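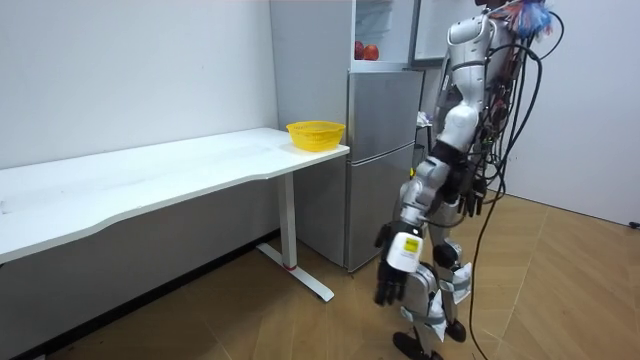
A long white desk and a silver two-door refrigerator in a small room.

We use cookies to remember your settings and count visits to Stirkidden Home Notes. By staying on this page you accept them. Accept / Manage choices

Washing and Storing Makeup Brushes and Sponges

Face brushes pick up oil and powder every time they are used. Brushes for liquid or cream foundation should be washed once a week. Powder and blush brushes can go two weeks. Eyeshadow brushes need it more often if you switch colors a lot.

What to use

Plain dish soap or baby shampoo works on most brushes. Bar soap is fine too, and a small bar lasts months. Skip anything with conditioner in it, as it leaves a coating and the powder won't stick to the bristles afterward.

Zulico sells a textured rubber mat for this job. The palm of your hand does the same thing on small brushes. I only get the mat out for the big, dense ones.

How to wash them

Wet the bristles under lukewarm water with the tip pointing down. Keep water away from the metal collar, where the glue is. Put a drop of soap in your palm and swirl the brush until the lather comes up colored, then rinse and do it again. Stop when the lather stays white.

Press the water out with a towel. Don't twist or pull. Shape the head with your fingers while it is still damp.

Drying

Lay the brushes flat with the heads hanging over the edge of a counter, on a folded towel. Standing them upright in a cup lets water run down into the handle, and the head will come loose in time. Thin brushes dry overnight. A thick kabuki brush can take a full day and part of the next. No hair dryer and no radiator.

If a head does come loose, let everything dry completely, scrape out the old glue with a toothpick, and reset it with a little waterproof craft glue. Leave it alone for 10 hours before using it.

Sponges

Sponges are harder to get clean. Soak the sponge in warm soapy water for a few minutes, then squeeze it over and over under the tap until the water runs clear. Stains that stay after two rounds are only stains. A sponge that smells, has dark specks inside, or has started to tear should be thrown out.

Let sponges dry in open air. The plastic tube they are sold in is for the store shelf. A damp sponge shut in a tube or a zipped bag will grow mold.

Storage

A drawer with a divider keeps dust off. If you keep brushes in a jar, make sure they are fully dry first and put the jar away from the sink. For travel, a cloth roll is better than a plastic pouch. Mine is a Wanyama roll with a flap that folds over the heads, and it goes in the washing machine.

Other things to clean the same day

Wipe eyelash curlers with rubbing alcohol on a cotton pad, including the rubber strip. Tweezers get the same. Wash the puff from a pressed powder compact with the sponges. Empty the makeup bag, shake it out over the trash, and wipe the lining with a damp cloth. Leave the bag open until the lining is dry.

Get the Stirkidden newsletter once a month. Enter your email address. Unsubscribe at any time.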